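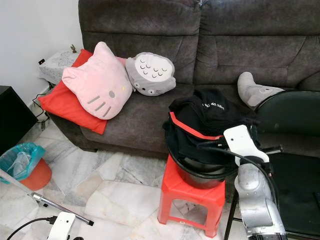

Flultik Sofa Cover, Two-Cushion

A fitted cover for sofas with two back cushions and a seat in front. Dark gray, woven with a slight fleck so lint and crumbs show less than they do on a solid color. It comes in separate pieces, so one back cushion can go in the wash while the rest stays on the sofa.

Item number: 1549
Price: 740
Pieces: 2 back cushion covers, 1 seat cover, 1 base skirt
Care: machine wash cold, hang to dry. No bleach. Do not iron the elastic.

Loose pillows and plush cushions will not drag the cover out of place if the tuck strips are pushed all the way down behind the seat. Put the strips in first, then pull the front edge over and hook the elastic under the base. Creases from the package drop out after a few days of sitting.

Statow Hanging Pole

A long metal pole in a silver finish, sold in sections that join end to end. Use it for drying sofa covers, for shirts, or for bags that need to be kept off the floor. The stand folds flat. Tighten each joint by hand before loading, and spread heavy items along the pole. Sofa covers should be hung over the bar lengthwise and turned once.
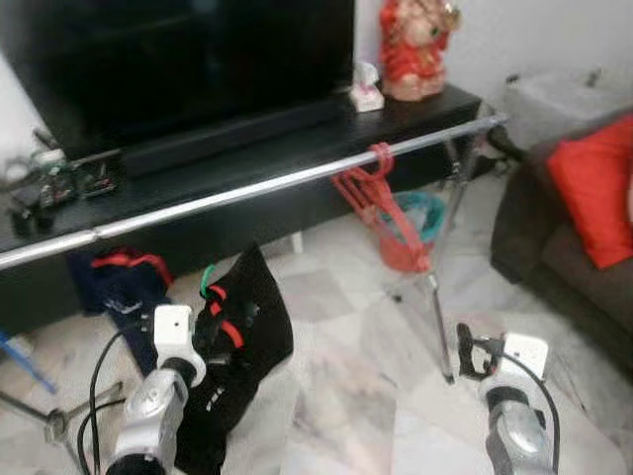
Silver pole on its stand, with a red cloth bag hung from the bar.

The pole fits in front of most low TV cabinets. Leave enough space behind it to open the cabinet doors. Replacement joints are kept at the Prekstead store and can be mailed. Ask for Lertchai Srisuk at the parts counter, open until 7 in the evening.

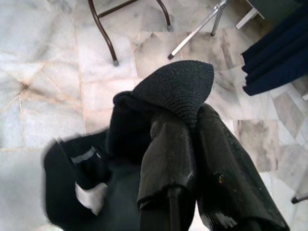
Category: Laundry & Clothing Care / Knitwear

Knits should not go on the pole while heavy with water. Press the water out in a towel, lay the garment flat, and hang it only when it is nearly dry. Fold it over the bar at the chest so the shoulders keep their shape. The Dobre flat drying net, sold separately, holds one adult sweater and packs down into its own pouch.

Returns are accepted on unwashed covers and unused poles. Drying nets can be exchanged only.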